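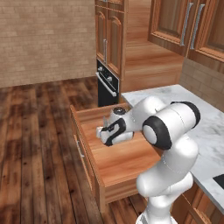
Fig. 1. Kitchen render: open wooden drawer, hardwood plank floor, marble worktop.

30/06/2026
Drawer runner wear, Julton bench

Swapped the left-hand runner on the Ostow carcass before starting. The old one had a flat on the rear roller and was giving a click once per turn, which spoils the pull-force trace. Right-hand runner left as it was. Both greased with Mekard, thin smear, excess wiped off with a dry cloth.

Load was sand in bags, spread level and taped down so it does not creep to the back. Zeroed the gauge with the hook hanging free. Ran to 1000 cycles with stops at 500 for readings. Stopped once more, unplanned, at 344: the pull cord had worked loose from the front screw. Retied with a double knot and carried on from the same count. The first reading after the restart is marked in the log and should be left out of the average.

Side play at the front edge is up to 4 mm with the drawer fully out. All of it is on the right, so I take it to be the old runner. No change between the two readings. Pull force rises over the last part of the travel on closing, same as in the previous run, and I still think the back stop is set too far forward. Have not moved it yet. One change at a time.

Grease has gone grey on the left and stayed clear on the right. Montserrat Zabala thinks this is plating coming off the new part. Took a wipe sample from each side, bagged and labelled, on the shelf over the sink.

Fu sheet for this run is filled in except for room humidity. The meter battery is flat.

To do:
Change right runner, same batch as left.
Repeat to 1000 without touching the stop.
Then move the stop back and repeat again.
Ask Vega Peñalver which screws she used on the earlier carcass. The heads on ours stand proud and rub the side panel.
Battery for the meter.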